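Reusable Tableware in the Student Dining Hall: Washing, Losses and Cost
Project report, second-year Environmental Studies

1. Background
Our dining hall serves noodle and rice dishes at the Horkell counter every weekday at lunch. Until March the counter gave out disposable chopsticks in paper sleeves. Our group wanted to know what happens to the waste and the cost when a counter like this changes to reusable ones, and how many go missing.
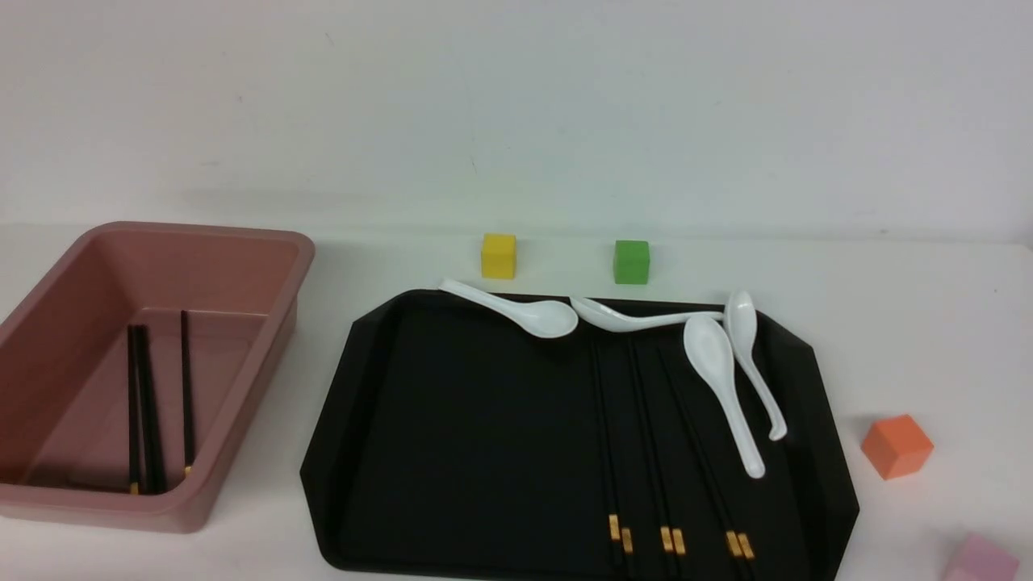
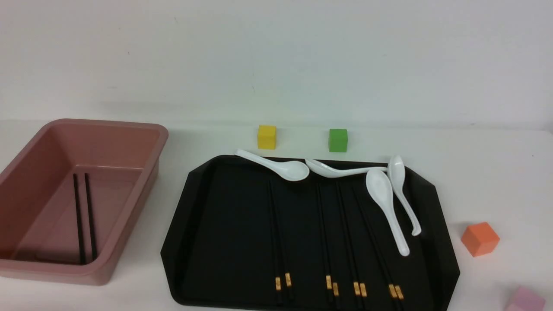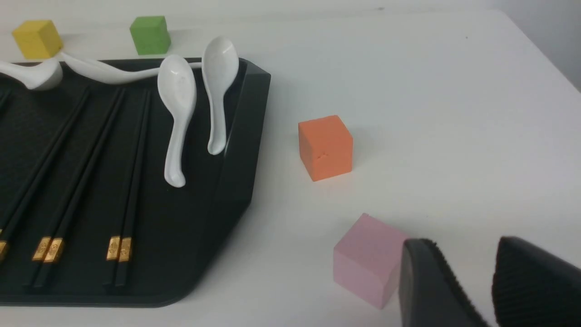 Black chopsticks, in a bin and a tray.

Jucélia Prado told us at the first meeting that losses would matter more than water use, and that we should count the stock before we did anything else. If the pairs walk out the door, she said, the kitchen will go back to disposables within a term whatever the water meter says. We changed our plan after this and moved the stock count to the first week.

2. Method
We counted the full stock at the start and again at the end. The starting stock was 912 single sticks, bought from Zosik in one order. Counts were done in the back kitchen after the last wash, with one person counting and another writing. Each batch was counted twice. When the two numbers did not match we counted a third time.

We also asked diners to fill in a short paper form. We got 236 forms back. Thirteen of these could not be used - most had only the first question answered - and they were left out.

For washing we wrote down the program used on the Sampaio dishwasher and how full the racks were. We did not measure the water directly. The machine shares a pipe with the pot sink and there was no easy way to separate the two.

3. Results
3.1 Losses
At the end of the trial 80 sticks were missing from the starting stock, leaving 832. More than half of the loss was found in the first two weeks. Staff thought some had gone into the trash with napkins, so a second return point was set up next to the tray rack. Losses were lower after that, but we can't say how much of the change came from the return point and how much from people getting used to the system.

3.2 Washing
Sticks washed lying flat in a cutlery rack came out with food still on the thin ends more often than sticks washed upright. Rice starch was the main problem. Staff started soaking them before the wash, and this added a step at the busiest time of day, just after 1 p.m.

3.3 Survey
Most diners said they had no preference between the two types. The most common complaint was that the reusable ones were slippery with the thick noodles. Several people asked for forks to be put at the same counter.

4. Problems with the study
The trial was short and covered one counter. The Flemovska counter on the floor above kept its disposables the whole time, and people carried trays between floors, so some of the waste we weighed there may have come from our diners. The form was handed out only at lunch.

5. Next steps
The kitchen has agreed to keep the reusable stock until the end of the year. We would like to repeat the count after a full term and put a separate meter on the dishwasher. The tally sheets and the blank survey form are in the appendix.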